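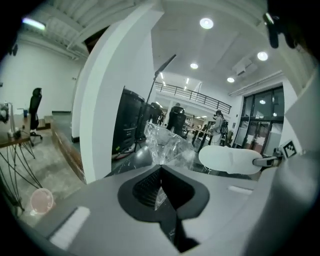 Monday, bench notes, powder and bags

Started late again, half the morning went to the tracking. The left hand kept jumping whenever I tilted it past a certain point, and I blamed the lighting, then the cable, then myself, and in the end it was a config file that still had the old cube geometry in it from before we reprinted. So if your left hand jumps, look there first. I've put the new file in the shared folder and renamed the old one so it can't load by accident.

The question on the whiteboard is still the one Vasseur asked us in their last email, which I'll paraphrase as "can it clean up after itself yet?" They run a small packing shop and what they want is for somebody to stop sweeping powder off tables at the end of a shift. They don't care about folding shirts. They've seen the shirt videos. They want the table clean and the trash in the trash, and they want to know if that's this year or some other year.

My short answer today is "the bag, maybe, the powder, no." Longer answer follows, mostly so I don't have to reconstruct it on Friday's call – sorry, whatever day that call ends up on, they've moved it twice.

Bags first. We've been doing demos by hand with the grippers, same as always, me in the striped shirt pinching things and putting them down and pinching them again. Clear plastic bags are horrible and I've become oddly fond of them. The tracker doesn't care what I'm holding, it only wants the cubes, so the demos themselves come out clean. The trouble is all in what the policy gets to look at. A crumpled clear bag is mostly reflections. Move your hand a little and every bright spot on it goes somewhere else, and if you're a network that has learned "bag = these bright spots," well, good luck to you. Trulleno (the new policy, the name was a joke and now it's on all the folders) does better than last month's. It goes for the thick crumpled middle and mostly leaves the thin edges alone, and I didn't teach it that on purpose. I may have taught it by being lazy, I always grab the middle.

30 trials on the Draren arm with the bag dropped by hand at random on the table. It got hold of the bag and let go of it over the bin in most of them. I'm leaving the exact score out of here until I've gone back over the recordings, I was marking them live and at least one of the ones I marked good was a bag that stuck to the finger and came back to the table with the arm. Is that a pass? I'd say it isn't. A person would shake their hand, say something rude, and try again. The arm went home, very pleased with itself, wearing a bag.

Which brings me to letting go. All of our gripping metrics are about getting hold of things, and chores are at least half letting go of them. Static, tape, anything a bit greasy. I want a "released" flag in the logs that's separate from "opened." Zindudex has a field for it in the schema already, nobody's filling it in, and the converter just writes zeros. I'll fix the converter if somebody else will go back and label.

Now the powder. I had put this off for weeks (you all noticed, thank you) and I did it this afternoon on the black table with the big sheet of paper down. Idea was simple enough: paper catches most of it, then you lift the paper, tip it, and deal with what's left on the table. That's how I'd do it at home with flour. Two hands, one on each side, a fold down the middle, everything slides to the crease, done.

Things I learned with the powder, in the order they annoyed me:

The paper has to be picked up from flat, and a gripper finger is not a fingernail. I slid it over the edge of the table until there was a lip to pinch. That works fine for me and it's a perfectly good trick to teach, but it means the first move of the whole chore is a push, and our push demos are thin. A few of them in the whole pile.

The powder goes everywhere the moment you move the paper with any enthusiasm. On a black glossy top you see every fleck, which is great for scoring and bad for my mood. On a pale table I suspect I'd have called it clean and gone for coffee.

Speed matters more than position. I can be sloppy about where I hold the sheet, but if one hand gets ahead of the other there's a ripple and off it goes. Our policy outputs positions and then the arm gets there however it likes. For bags, who cares. For this I care a lot.

And I kept changing my mind in the middle! I'd start to lift, see it sliding the wrong way, put it back down and tip from the other side. I've kept those takes in. I know the guideline says to throw out anything with a hesitation in it, but for this chore the hesitation is the skill, or a good part of it, and I'd like to argue about that at some point with people in the room.
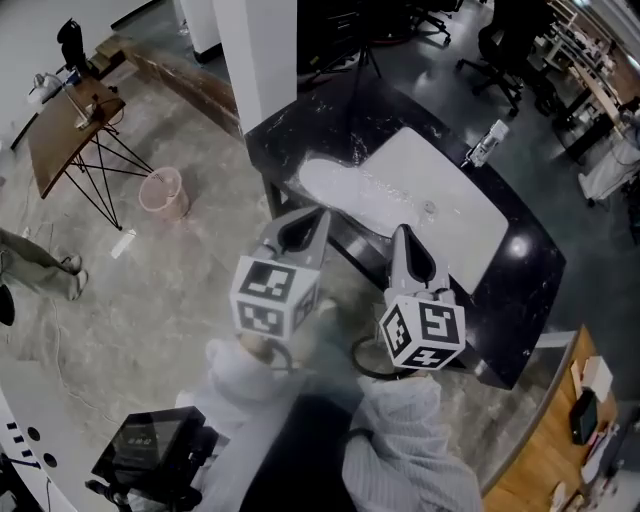

Palesa Nel: I read your draft and I think you're being too gloomy about powder and too easy on bags. A shop doesn't need the arm to do the paper trick. Give it a vacuum nozzle and most of your list goes away, the ripple, the lip, the matching speeds. Bags don't have a tool like that, you still have to find the thing and get rid of it. Also please stop deleting the scores when you're unsure of them, write them down with a question mark.

Fair, on the scores. I'll put them in with question marks.

On the nozzle I half agree. If Vasseur asked me tomorrow to keep one table clean, one table, always the same table, I'd bolt a nozzle to the Draren and run it in straight lines and never train anything. It'd be dull and it would work, or work well enough that they'd stop emailing. But then somebody leaves a roll of tape on the table, or a phone, or one of those little silica packets that a nozzle will happily swallow, and you need something that looks first and moves stuff out of the way. And that's a pick and place problem with things you've never seen before, so we're back at bags. So perhaps Palesa and I are saying the same thing from two ends of the bench. I've asked her to come by and do an hour of demos herself before she tells me I'm gloomy, she has much steadier hands than I do and I'd like to see how much of my ripple problem is just me.

Some numbers to hang the argument on. We have 3,000 episodes altogether in the chores set, counting everything, and 200 of those have any kind of fine loose material in them. Of the 200 a lot are rice, and rice is polite. It rolls, it stays where you put it, you can pick up a stray grain if you're stubborn. So when I say Trulleno can't do powder, what I can really say is that it's hardly ever been shown powder. I ran it once on the arm anyway, just to see. It moved toward the sheet in a purposeful way, closed the fingers on nothing, and carried the nothing carefully to the bin. I was a bit charmed. That goes down as a zero.

How long it takes is the other thing Vasseur will ask. A person with a brush and a dustpan is done with a table like that in 60 seconds, and that includes walking over. My best take with the grippers in my own hands, with my own eyes and my own brain running the show, was slower than that. I haven't timed it properly so I won't write down by how much, but it was slower, and I was trying. That's the ceiling for anything we train off these demos. Please keep that in mind before we promise anybody a shift's worth of tables. For a shop that has a quiet night with nobody in it, slow is fine, the arm can take till morning. For one that wants the table back right away it's no good at all. I don't know which kind Vasseur is and I should've asked at the beginning.

Smaller stuff from the day:

Right hand cable pulls when I reach across. It doesn't stop me but I feel it, and I bet it's in the data as a little drift at full stretch. A longer one, or a clip on the sleeve, somebody else's choice, I'm too short-armed to have a neutral opinion.

Powder got onto the gripper fingers and I didn't clean them between takes for the first batch. The pads lose grip on paper when they're dusty. I've tagged those takes "dusty" in Zindudex and I'd keep them, a real one would be dusty too. But don't mix them into the bag set.

Wiped the cubes with a dry cloth afterward and the tracking was happy. Do not use the wet wipes, the print comes off, ask me how I know.

To do, whoever gets there first (initial it please):
– converter: fill in "released," keep it separate from "opened"
– go back over the 30 bag trials and score them again with the sticking ones marked as fails
– more push demos, flat sheets to the edge of the table, all sizes, slow
– ask Vasseur what their powder is, how fine, and whether anyone needs the table overnight
– look at whether the Draren controller will take velocities directly or if we have to fake it
– nozzle mount, rough one, only if Palesa brings the vacuum

Tables still need a proper going-over with the brush before tomorrow, I got most of it but I could still feel grit by the edge when I was packing up.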